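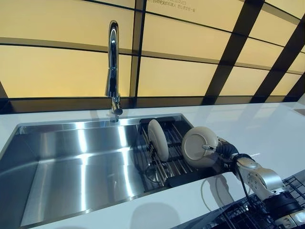

Over-sink rack, beige ceramic plates

Bought the Oltine rack in October, so almost 10 months of daily use now. Quick review, gotta run.

Good: lies right across the sink, drips go in the basin and not on my counter. Plates stand up on edge fine. Black finish still ok, no rust yet. Rubber edge grips the steel, doesnt slide.

Not so good: mugs tip. Forks fall thru the rods, every time. Crumbs get stuck under the rubber, need an old toothbrush for that.

Paid $40, would of been happier at 16. Still, wouldn't go back to the old counter one. Four stars.

Lovely Talavera, August 23, 2020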